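Furtado Community Kitchen - Progress Report to the Bulby Fund
Second reporting period

Prepared by Wellington Damasceno, project lead

1. Where we are

The kitchen has been open since January and is now serving lunch on every working day. In this period we served 660 meals, all of them cooked on site. The grant agreement asked us to reach a steady lunch service before starting any evening work, and we have kept to that order. Evening meals are planned for the next period.

Osvaldo Barbosa runs the kitchen and sets the menu. Natanael Frota handles buying and deliveries. Wagner Araújo joined as assistant cook, a post paid in full from your grant. Anselmo Holanda keeps the accounts and will send the financial statement separately.

2. Food supply

Most dry goods still come from Stovent on the terms agreed last year. Fresh vegetables were harder. Our first grower stopped delivering with short notice and for 2 weeks Natanael bought from the wholesale market, which cost more and took up his mornings. We now have an arrangement with two smaller growers near Miniditz. Deliveries arrive before 8 a.m., early enough for the same day's lunch.

Rice and beans remain the base of the menu. Osvaldo added a soup in the colder weeks and it has stayed on since people kept asking for it. Meat is served less often than we proposed in the application - the price went up and we chose to keep portions the same size.

3. Training

Nine trainees started the basic kitchen course and eight finished. The one who left did so for a paid job in a bakery, so we do not count that as a loss. The course covers food safety, knife work, stock control and cooking for large groups. Two of the people who finished have asked to come back and help teach the next group.

The written part of the food safety unit was too long. Several trainees told us they could do the work but could not get through the handout in the time given. Wagner has cut it down and moved some of it into the practical sessions.

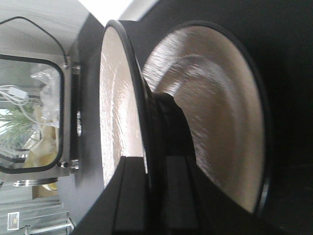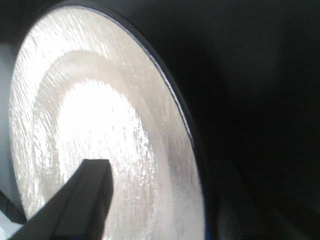

Will the kitchen be able to keep the assistant cook when the grant ends?

We expect to cover half of the post from catering orders by then, and we are applying to the city for the rest. If the city turns us down, the post would drop to mornings only.

4. Problems and delays

The cold room was the main trouble. The compressor failed twice and the second repair took longer than promised. We moved what we could to a neighbor's refrigerator and threw out some dairy. The repair was paid from the contingency line, and that line is now nearly used up. Anselmo will write to you about moving a small sum from printing to cover it.

The lease for the storeroom has not been signed. The owner has agreed to the rent but wants a longer term than we can commit to. We are using the back hall for storage in the meantime, and it is cramped on delivery mornings.

5. Next period

Start evening meals two nights a week.
Run the second training course with the shorter handout.
Sign the storeroom lease or find another space.
Get a service contract for the cold room.
Begin taking small catering orders, with Osvaldo setting the price list.

The visitor survey is still open. Results will go in the next report, together with the full attendance figures for the evening service.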